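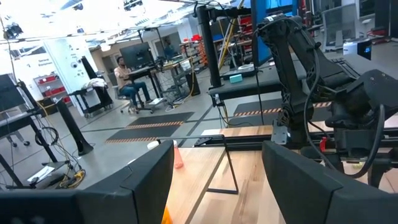

Roruleck Fodero, three-channel rotary mixer. Back in stock after a long gap, small batch, don't hang about. Big knobs, no faders, built for long blends – house, disco, dub, slow stuff at the start of the night. It's a heavy old lump at nine kilos so it wants a proper solid surface under it. A butcher-block top like the one in the photo, pale and brown planks, would suit it very well. Get bottles off the table before you set up though, pink-red ones, any colour, all of them. Liquid down a rotary pot is not covered.

Price: £600 inc VAT
Width: 43 cm
Weight: 9 kg boxed without the power supply
Finish: black or cream (cream on back order untill December)

What you get

Three stereo channels, each one switchable between phono and line. Separate mic input on the back with its own level knob. Master isolator with low, mid and high, and they do kill properly when you turn them right down. Send and return for a delay or whatever you like, with a send knob on every channel. Booth out has its own level. Headphone socket on the front panel, full size only, so bring your adaptor.
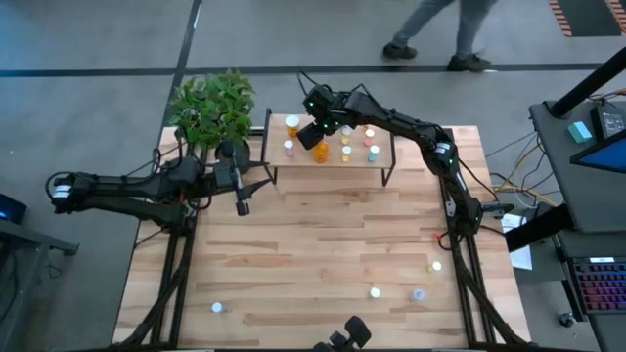 Cue is on push buttons with a mix knob next to them. Meters are the old needle sort, one for left and one for right. They look lovely but they are a bit slow, so leave yourself some room and don't park it in the red. No effects built in, no USB, no sound card. If you need to record, take it off the rec out at the back, that sits before the master knob so your levels stay put when you ride the volume.

How it sounds

Warm, bit soft on top compared with the Vergara. The Vergara is the one to get if you play a lot of drum and bass or anything with sharp hats and you cut fast. Fodero is for people who let two records run together for ages. We've had both in the shop side by side and the Fodero won on vinyl every time, less clear cut with files. Noise floor is good. Phono stages are the best thing about it, very quiet, plenty of bottom end.

Knobs have more drag than the first version. Some people moaned the old ones were too loose, Roruleck changed them for the run that started October 2024 and everything we sell now is the newer type.
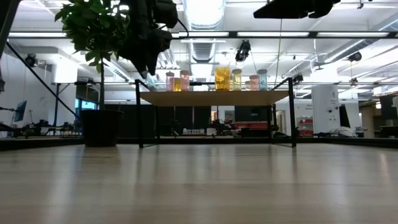 Photo: Jessie Strachan

Setting up

Power off, amps off. Turntables into the phono sockets, ground wires onto the posts – there's one post per channel, use the right one or you'll chase hum all evening. Check the phono/line switches before you turn anything up, CD players into phono sounds horrible and is very loud. Mixer on first, amps last. Other way round at the end of the night.

Leave a gap behind it for the plugs, the sockets stick out a fair way. Vents are on the sides, don't block them. It runs warm, that's normal. Don't stack anything on top.

Will it fit my case?

Fits the Bivar flight case with the foam that comes supplied. Won't go in a standard rack without ears and Roruleck don't make ears for it. Soft bags – not really, not at this weight.
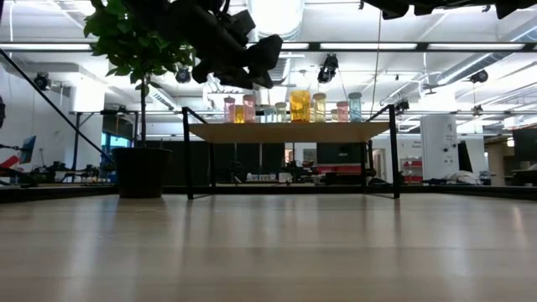 Delivery and returns

Mainland UK next working day if you order before lunch. Islands and Highlands take longer, ring for a price. Collection from the shop is free, bring someone to help carry. Send it back within the usual cooling off period if its not for you, original box please, with the foam and all the knobs caps in the bag. Ex-demo units turn up now and then, ask at the counter or drop Jessie Strachan an email.

Spares

Knob caps, power supplies and replacement pots all kept here. Pots need soldering, we can fit them on the bench, price on request. Cream knob caps out of stock at the moment.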